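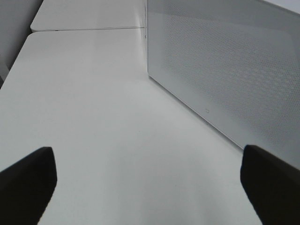 Should frames with no object between the fingers stay in a grasping dataset?
Keep them if the policy has to handle the approach and the empty state at run time, but label them and limit their share of the total.

Thread: Empty-gripper frames and the mesh panel, wrist view
Board: Data collection > Tabletop

jkratochvil
Splitting this off from the calibration thread. We have 1427 episodes from the Taltville cell. In a lot of them the opening stretch is open fingers, white table and the perforated side of the enclosure on the right. I trained on everything, and the policy hesitates when the panel fills the right half of the wrist view. It drifts left, stops, then starts again. Same checkpoint is fine when the approach comes from the other side. Has anyone trimmed these lead-ins and compared?

getachew_a
How long are the lead-ins, in steps?

jkratochvil
Median is 50. Longest is 800, where the operator left the recorder running. That one is already out.

getachew_a
Then I would trim to the first commanded motion and retrain before touching anything else. Idle steps teach the policy to idle. If the state is "open, nothing held, white surface" and half the labels for that state are zero action, you get the hesitation you describe.

ursu.b
Disagree on trimming as the first step. Idle labels would give you hesitation from both sides, and she says it only happens with the panel in view. Fine hole patterns alias badly at wrist camera resolution. There is moiré across the mesh in diagonal bands, and I would expect it to move with very small changes in pose. If your encoder downsamples without a low-pass filter, you are feeding it texture that has little to do with the task.

getachew_a
Possible, but trimming costs an afternoon and a new encoder path does not.

ursu.b
A blur before resize is one line in the loader.

yt_liao
Both of you are guessing. Mask the panel region at inference, run the same starts, see if the drift goes away. No retraining needed. We did this at Broltberg in August with a different fixture and it separated the two causes well enough.

jkratochvil
Masking changes the input distribution too. A gray block in the right half is also something the policy has never seen.

yt_liao
Fill it with a blurred copy of the same region, then. Keeps the mean brightness, drops the holes.

xshi
Two things from the collection side. First, a white table with a second white table behind it gives the policy very little to localize against. The seam between them is thin, and the bottom edge of the panel is the strongest line near the fingers. I would expect the network to use that edge as a position cue whether or not the mesh shimmers. Second, check how your starts are distributed. If the operators avoided starting close to the enclosure, you have few examples near it and the drift left is the policy going back to where the data is.

ursu.b
The second point I accept. The first would argue for leaving the panel as it is.

xshi
It argues for recording more starts beside it, with the clearance varied. A plain cover over the mesh would also work, but then the cover has to be there in deployment.

jkratochvil
Start positions plotted from the Movlow export. xshi is right, there is a hole in coverage along the panel edge. I will run the blurred-fill test on the current checkpoint first, then collect another 2000 episodes with the start pose sampled by script. Lead-ins get a flag in the metadata and stay in the raw files.

getachew_a
Please report the trimmed and untrimmed runs separately. Otherwise the new data hides the effect.

jkratochvil
Agreed. Same seed, same number of steps, both go in this thread.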